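4.2 Viewer comments on made-for-cable thrillers

Figure 3. Orange cushions on a black blanket with a white leaf-like pattern.

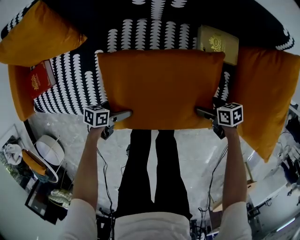

Baysal objects that a plot summary tells us very little about how a television thriller was watched, and that the people who left the room during the second act are missing from every account of it. The objection is fair, and it shaped how we built the comment set used in this section. We kept remarks from viewers who said they had stopped watching, and we kept remarks that dealt only with the commercials, the time slot or the sound.

The set holds 900 comments on 20 films. All of the films were first shown on cable and none had a theatrical release in the United States before broadcast. Comments came from the Rillola message archive, which covers most of the period, and from the Teltetti listings site, where users could leave a short note under each program entry. Rillola comments are longer and often answer one another. Teltetti notes are mostly one or two sentences, and many were posted the same night as the broadcast. Of the total, 600 are from Rillola and the rest from Teltetti.

Each comment was read by two coders and given one main topic: plot, cast, setting, effects, scheduling, or comparison with another film. Where the coders disagreed, the comment was read again by both and a topic was agreed on. Comments that fit none of the six were marked as other. We did not code for approval or disapproval at this stage. Many of the remarks are sarcastic, and in a trial run the coders could not agree on them often enough for the labels to be of use.

Comparison with another film was the most common main topic in both sources. Viewers rarely described a cable thriller without naming the theatrical film they thought it had borrowed from. The comparison was usually made in the first sentence, and it was used in two ways. Some writers offered it as a complaint, meaning that the film was a copy. Others offered it as a guide for people who had not yet seen the repeat showing. The second use is more frequent on Teltetti, as might be expected from a listings site, but it appears on Rillola too, mainly in the opening posts of threads.

Cast was the second most common topic. Here the two sources differ. Teltetti notes tend to mention a lead actor from an earlier series and say whether the part suits them. Rillola threads spend more time on supporting players, and several long threads consist almost entirely of users working out where they had seen a minor actor before. Plot came third in both. Comments on plot cluster heavily around endings, and in the haunted house and haunted ship films they cluster around one question, whether the events were supernatural or had been imagined by a character.

Effects drew fewer comments than we had expected. When they were mentioned, the writer generally allowed for the budget. Phrases such as "for a TV movie" or "for cable" turn up often enough that we treated them as a separate feature, and they are discussed in Section 4.3.

Scheduling was a small topic overall but is unevenly spread. It is concentrated in the films shown in February, when several channels placed their new thrillers against one another and viewers wrote to ask about repeats. Outside that month it hardly appears.

Two limits should be noted. The Rillola archive is missing some threads that were removed by their starters, and we have no record of what they contained. The Teltetti notes could be edited after posting, and only the last version survives. We compared a small part of the set with the Sikent mirror, which saved some pages at an earlier date, and found changes to spelling and spoiler warnings but none that would have altered a topic code. The mirror does not include Rillola. Both sources were last accessed on 2025-09-03.

4.3 Allowances for budget

The phrases counted here are those in which a viewer sets a lower standard before giving a judgment.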